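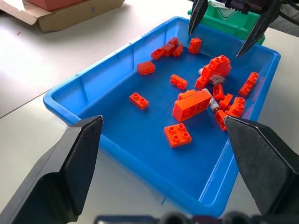

On May 25, 2021, Kristaps Mets wrote:

> Before I say yes to taking the orange for Clemholm — is it only
> bricks or is it everything that came out of the Kendbridge tubs? Last
> time we got a bag marked "red" and a third of it was hinges and wheels
> and one dead battery. Also what sizes. We are short of 1x2s for the
> roof and I don't want to drive over for a bag of 2x4s. And please not
> the bags with holes again.
>
> Kristaps

Fair questions. Answering fast, have to be out the door.

Mostly bricks. The orange is in the blue tray now, spread out so it can be picked through. Plenty of 1x2s in there, some 2x2s. There are also a few white cylinder things mixed in, not bricks, they need to come out before anything gets bagged. If anyone knows what set they belong to, shout. I've been through the Curnon inventory twice and can't match them.

The orange tub was 900 pieces on paper. I have not counted and I'm not going to. Weigh it if you care.

Bags: got the thick ones from Kocabaş, zip top. No holes. 5 left in the pack, so please don't take them for sandwiches.

For the roof, Kristaps, do you want the plain 1x2s only or the flat ones too? They look the same in a heap and I keep throwing them togther. If you need them split say so now, it's a lot easier in the tray than after.

How I'd like the rest of the colors done, seeing as everybody has a different system:

1. One color per tray. Tip in a thin layer. If you can't see the floor of the tray between the pieces it's too much.

2. Non-bricks out first. Axles, cylinders, tires, hair, whatever. Odds tub. Don't try to identify them, that's how we lost a whole afternoon in July.

3. Pull stuck pairs apart with the separator. Not teeth. Chewed ones go in the odds tub too, the Clemholm kids notice.

4. Work everything toward one corner as you check it. Checked in the pile, unchecked stays loose on the tray floor. Orange has a good heap going in one corner and just strays left plus one of those silver and white cylinders.
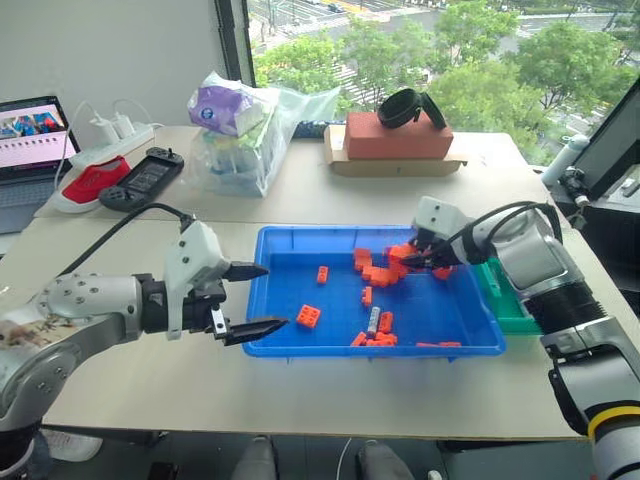 5. Bag from the pile, never straight from the tub. Color and "checked" on the label, your initials. Marker, the ballpoint rubs off.

Other stuff —

Yellow and light orange: yes they are different, no I don't want to argue about it again. Hold them up to a window. If you still can't tell, call it yellow.

Washing. Someone asked off list. Net bag, lukewarm, dish soap, then flat on a towel overnight. Anything with a sticker stays dry. The 9 printed tiles from the Kendbridge station are in an envelope in the drawer, do not wash those, I mean it.

Still want a second shallow tray if anybody has one going spare. Baking trays are too slippy, I tried, the bricks slide when you push them. Any color except orange obviusly.

Kristaps, let me know about the flat ones and I'll hold off labeling till I hear from you.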